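Aug 27, 2019

Small rack, Findmont job. Picking up from where Victor left it.

Frame is square now. It had been leaning a little to the right since we moved it, so I loosened the bottom bolts, pushed it back and tightened everything again. Checked with the short level on both rails. One of the cage nuts on the left was cross-threaded and I had to cut it out, which took 15 minutes I hadn't planned on. Bin of spare nuts is getting low. Retno has the order sheet.

Order from the top is the Netgear switch, then the Dell, then the gap, then the other blue unit at the bottom. Farah wanted the two blue units next to each other to keep the patch leads short. I tried it that way on paper and didn't like it, as the leads to the server would then have to run past a unit they have nothing to do with. Left the gap where it is. If Findmont sends the extra drive shelf they keep talking about, it can go in there without moving anything else.
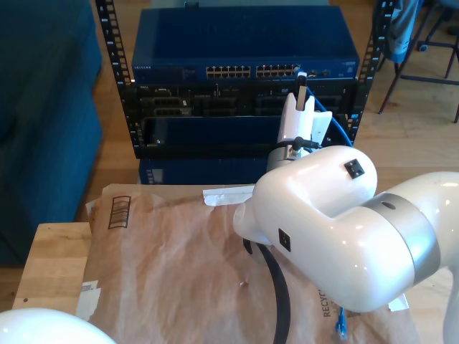
Rack with switch and Dell server in place, box and packing paper still in front.

Packing: keep the brown paper. It is creased but perfectly good and we will need it when the rack goes out to Ukulstead. The paper with the barcode on it can go back in the same box. Pull off the bits of tape and label first, they stick to everything. Do not use the thin foam from the Gbeho delivery, it sheds and the crumbs get into the fans.

Cables. Measured the runs with string before cutting anything. Longest one comes out at 75 inches with slack for pulling the server forward, the short ones at 30. Blue for data as before. Amirul crimped the first batch and I put them on the tester. 6 passed. One failed on pair 3, cut the end off and redid it, passed second time. Labels go on both ends, an inch back from the boot, printed side out. The handwritten ones from March have all faded and I can't read half of them.

Power not connected yet. Waiting for Zahira to say which circuit we are allowed to use. She thinks the one by the door is already close to its limit with the heater on it.

Still to do
Rail screws on the server, only finger tight at the back
Blanking panel for the gap, check the drawer under the bench before ordering
Clear the box off the table
Copy the rail positions to the Zonance sheet, using the numbers printed on the rails
Ask Victor where the long screwdriver went

Second thought on the gap: if the drive shelf is deeper than the server it will foul the power leads at the back. Need the depth from Findmont before we commit to that position.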